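Home Audio & Spoken Word > Rooms and Treatment
Thread: Hard surfaces, and who is lying to me about them

youssra_b
Sat 4 January
I've made 53 episodes of a podcast called Dullness. It's me reading old municipal reports in a calm voice so people can fall asleep. It has 22 regular listeners, and I assume most of them have never heard an ending.
Every guide says to get away from tile and stone. Every singer I know says they sound best in the bathroom. I'd like to know which group I should be annoyed with.
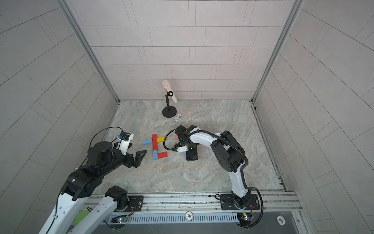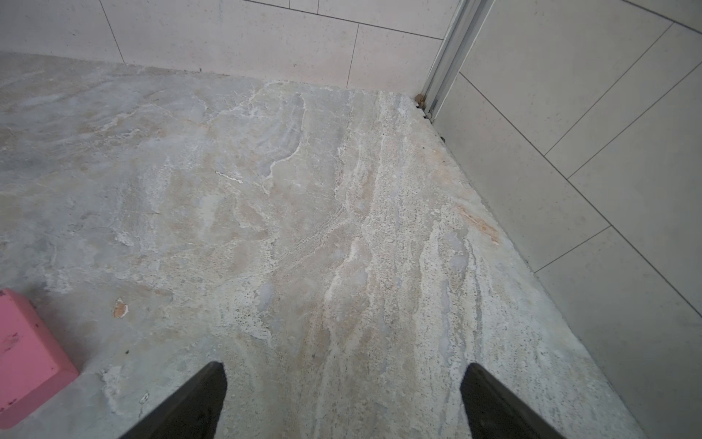 Anyway. The last few episodes have a ring on them, worst on words like "drainage," and drainage comes up a lot. I've tried a noise gate, which made me sound like I was being switched off and on by a bored child. I've tried EQ. Is there a fix that costs less than 50 bucks and doesn't involve me speaking into a closet full of coats?

emilwidmer
No. Speak into a closet full of coats.

hoa_phan
Emil gives this answer to everybody, including a guy last February who was asking about cables.
Two different things are getting mixed up here. Singers like tile because they hear themselves coming back, bigger and kinder. The microphone hears the same thing and has no vanity to flatter. For speech you want very little of it, and for a sleep podcast less than that.
Cheap version: heavy blanket behind YOU, not behind the mic. Most cardioid mics already reject a fair bit from the back. What they pick up beautifully is the wall behind your head.

emilwidmer
The cable guy also needed a closet.

nhung.d
Going to disagree with Hòa a little. A blanket eats the top end and leaves the boxy stuff alone, so you end up with a dull ring where you had a bright one. I did a whole audiobook that way and had to redo two chapters. Get closer to the mic and turn the gain down. It's free and it does more than the blanket.

hoa_phan
Closer gets you plosives and mouth noise. On a sleep show! People will be lying there in the dark listening to her swallow.

nhung.d
Talk past it at an angle. Drink some water. We've all managed.

youssra_b
I did a test with the Luvach compost report, same paragraph four ways. Blanket behind me: better. Closer: much better, but I can hear what I had for lunch. Both: best so far. "Drainage" now only rings if I say it with feeling, and I'll stop doing that.

diem_luc
Has anyone said software? The de-reverb plugins are pretty good now.

emilwidmer
They're fine if you want to sound like you're underwater but in a dry way.

diem_luc
Depends how hard you push it. I use a light setting on everything and have had zero complaints.

hoa_phan
How many listeners, though?

diem_luc
2,000 on a good week, thanks for asking.

hoa_phan
Withdrawn.

youssra_b
Downloading the trial. One side question – if I fix the ring, should I go back and redo the old ones? A listener wrote in to say the echo made it feel like a church, and she liked it.

nhung.d
Leave them. Redoing old episodes is how podcasts die.

emilwidmer
Redo them all. In the closet.

diem_luc
Ask her which episode it was first, it might be a setting you'd want to keep a little of

youssra_b
She says it was episode 9, the one about culverts. I recorded that one in my car.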